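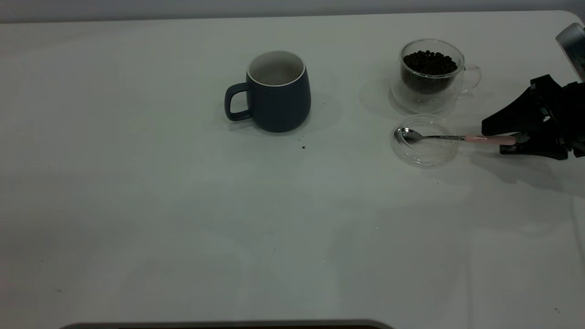
August 2026

Went to see the medium again. I told Rhea I was going to the dentist, so now I owe her a story about a filling.

Last time was June, and I came home from that one saying I was done. A man called Rodel Layug passed me a message from "a J or a G, fatherly, something with the chest," and I pointed out that I'm Jomar, that my whole family is J's, and that most fatherly people have a chest. He said I was blocking. I paid for the full hour and was blocked for all of it.

Erlinda Sison is a different kind of operation. She works out of the upstairs room at Samine, the shop on the corner that sells incense and secondhand coats, and you have to go through the coats to reach the stairs. There was a sign-in sheet. I wrote my real name, then worried that she'd look me up, then remembered there is nothing to find except a review I once left for a Wornari vacuum. (Two stars. I stand by it.)

There were 14 chairs and I took one by the door. The woman next to me had been coming every Thursday for seven years to talk to her husband and said he was a lot more forthcoming now than when he was alive. She offered me a cough drop. I liked her a great deal.

Erlinda came in wearing a cardigan and reading glasses on a cord, blew her nose, and asked us all to turn off our phones since they buzz on the speaker. I had braced for velvet. She looked like she was going to go over the minutes. Then she sat quietly for a bit and started talking to a man in the second row about his sister, and he started crying almost at once, and I looked at the radiator until it was over.

She got to me near the end. I had my arms crossed, which I gather is rude in there.

She said, "You've got a lady here and she's annoyed with you about a key."

I said I didn't know about any key.

"She says you do. She says it's the wrong drawer."

And that was it. She asked if I understood and I said no, and she said to keep it anyway, and moved on to a couple who wanted to know about a dog. The dog was fine. The dog was running about with another dog.

So I drove home composing my remarks. Everybody has a key. Everybody has a drawer. A lady annoyed with me could be any of 1,000 people, several of them living. I was going to be very funny about this with Mark Anthony, who thinks the whole business should be shut down by the county.

Lola's tin is the trouble. The little money tin from Ertürk, the bakery she cleaned for, which came to me after the funeral with the lid locked. I've never opened it. It rattles. I decided years ago that the key was lost and I've told people so, in a tone of voice. I did look for it, once, in the sewing machine drawer, because that was where she kept everything. I never looked in the other one, the one under it that sticks.

I've got the sewing machine table in the back bedroom with the Preltent heater on top of it. I moved the heater. I got as far as putting my hand on the sticking drawer, and then I decided I wanted dinner.

Had dinner. Eggs. Rhea called to ask how the dentist went and I said he'd found something on the upper left and we'd be watching it. She said I sounded odd. I said it was the numbness.

It's nearly eleven and I've been in and out of that bedroom three times on various errands. Once for a sweater, in August. If the key's in there, I'll have to be a person who believes something, and I'd have to be civil to Rodel Layug. If it isn't, then a woman with a cold made up a drawer, and Lola isn't annoyed with me or anything else with me. I find I don't care for that one much either. She was annoyed with me quite often and I was used to it.

I did say goodnight to the table when I turned the light off. Felt stupid, said it quietly. I'm writing it here because I won't be telling Mark Anthony.

Later. Can't sleep. I think she'd have hated the heater on there, it'll mark the varnish. I've put it on the floor. Drawer tomorrow, maybe, after work, or Saturday when it's light. I need to pick up bread and call the actual dentist.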